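Play food and a wet afternoon

Rain since before breakfast, the fine sort that doesn't seem to fall so much as hang about, and all of Driltstead gone the colour of dishwater. I had meant to get the beans in, May being nearly over, but by ten o'clock I had given up on the garden altogether and decided it would be the day for the play corner instead. I have been promising the playgroup a proper shop since before Easter, and every week I have gone in with a carrier bag of odds and ends and an apology.

So out came the boxes from under the stairs. I do love that cupboard, dreadful as it is. There was a roll of Brellero shelf paper I had forgotten buying, in a green check, more than enough to line the shop shelves, and a tin of ribbon ends, and the old till with the drawer that sticks. I sat on the bottom stair with the tin on my knee for far longer than I needed to, sorting the ribbon by colour, and let my tea go cold (and then drank it cold, which my mother used to do and which I swore I never would).

The pretend food was the part I had been looking forward to. I have always had a weakness for it. When I was small we had a grocer's set with tiny cardboard packets, and I can still remember the smell of the inside of the box, a sort of sweet dusty smell, and how cross I was when the lid went soft and had to be tied on with string. Ours never had any fruit. I used to make do with conkers and call them plums, and my customers were very good about it.

After lunch I got on to the greengrocery, and it cheered me up no end to have some colour on a white table with all that grey at the window. The red pepper is my favourite, so bright and glossy, with its little dark stem, and the banana has a touch of green at the tip, just as I like a real one. Then there is the orange knotted thing. I say bread, a sort of twisted roll, though it is a very orange roll, and I can see it being sold as all sorts before the summer is out. The children will settle it between them and I shall be told.

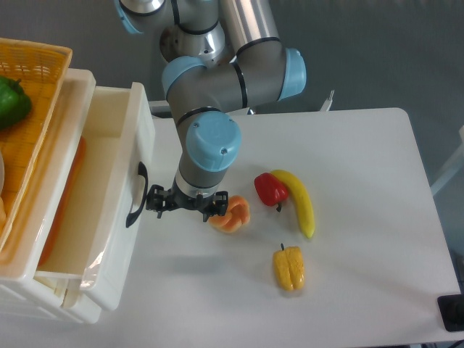 What goes in which basket

I had supposed this would take me five minutes. A shop has fruit and it has vegetables and it has a bakery, and there you are. But once I started I kept changing my mind. The pepper wants to be near the front, being so red, and the banana looks well beside it, only then the fruit and vegetables are all in together, and I could hear my grandmother tutting. In the end I have written the labels and left them off. They are in an envelope in the till drawer – BAKERY in brown crayon, FRUIT in orange, VEGETABLES in green – and the children can decide where they belong.

Then prices. I want them to be whole pennies and nothing above ten, so that the little ones can manage, and I thought 2 pence for the banana was fair. Last year one small boy was charging 1,000 pounds for a boiled egg and getting it, too, so I don't suppose my labels will hold for long. I cut 32 price tickets out of an old cereal box and punched a hole in each, and my thumb is sore from it this evening.

I still need something to do for scales. There was a lovely old pair in the window of the charity shop by the bridge, with brass pans, but they were gone when I went back, and I have been sulking about it ever since. I might manage with a coat hanger and two yoghurt pots. And aprons! I have that length of blue stripe left over from the kitchen curtains, and if I cut carefully there ought to be two small ones in it, with ties long enough to go round twice.

It stopped raining at teatime, naturally, when there was no daylight left worth the name under those clouds. I walked down to the end of the garden anyway in my good shoes and looked at the bean canes. Something has been at the lettuces again. I came in and made cheese on toast and thought about the bread, the orange one, and whether it might go in the basket with a bit of gingham underneath it.

Must remember: safety pins, a new crayon in brown, and to ring about the hall key.

Contact | Copyright of the author, please ask before borrowing | Back to top
2 comments | 32 shares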